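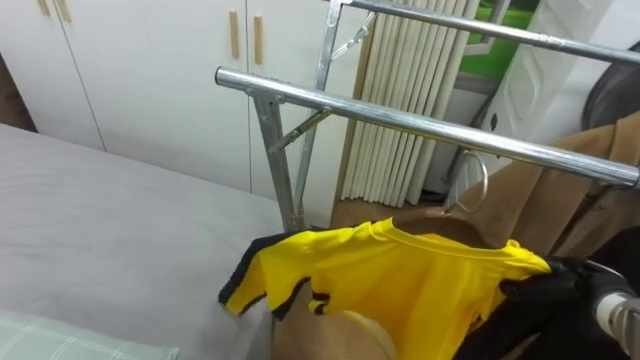 Guides > Teaching by demonstration > Clothes on a rail

Recording a hanging task: shirt, hanger, rack

By Marlies Koller
August

14 comments

Hanging up a shirt makes a good second or third task for a new group. It is harder than moving a block into a bowl and easier than folding. This page covers how we record it at Larkoleo, from setting out the room to throwing out the bad runs. It assumes that your arms are calibrated and that the recording software already starts and stops cleanly.

What to use

A short-sleeved shirt in a strong plain colour is best to begin with. The yellow one with black trim is our usual starter. The trim marks the edges of the sleeves, so it is easy to tell on playback which way a sleeve is lying. Use a hanger with a thin wire hook and a rack with a plain metal rail. Leave a coat or two on the rack. A model trained only on a bare rail does badly once there are other clothes on it.

Place the rack beside the bed, close enough that the arm can reach the rail without going to full stretch. Lock or wedge the feet.

Setting the start

1. Lay the shirt on the bed with the hanger already inside the neckline. Getting the hanger into the shirt is a separate task and should be recorded separately.
2. Turn the shirt a little between runs. Face up, hem towards the wardrobe, hem towards the pillow, and so on. Write the position on the run sheet.
3. Move the coats along the rail every five runs.
4. Bring the arms back to the rest pose before you press record. Runs that begin with the arms in odd places have to be trimmed by hand later.

Recording a run

Lift the shirt by the shoulder, close to the end of the hanger. If you take hold of the sleeve, the cloth swings and the hook turns away from the rail.

Carry it to the rack at a steady speed. Stop with the hook just above the rail, wait a moment, then lower it. The wait matters. Operators who go straight down tend to miss, and the corrections they make are different every time.

Once the hook is on the rail, keep the gripper closed until the hanger has settled. Open it, back away along the line you came in on, and return to rest. Stop the recording there.

If you miss the rail, try again in the same run. A missed hook followed by a good one is worth keeping. After 3 misses, stop and mark the run as failed.

How many

We recorded 239 runs for the first set and kept 125. Most of the losses came early, from operators still getting used to the controls. Allow each new operator a practice session that is not saved.

Checking

Watch every run once at double speed. Discard it if:

- the rail or the hook is hidden from the head camera at the moment of contact
- a person's hand comes into view
- the rack has shifted on the floor
- the operator stops for a long time with nothing happening

Label what is left with the garment, the start position and the number of tries. We use Prantl for this, but a spreadsheet will do. Keep failed runs in their own folder and do not delete them. The Zollen checker needs failures as well as successes.

Light from the window changes a good deal through the day, and the rail is shiny. Record some runs before noon and some after four.

37 shares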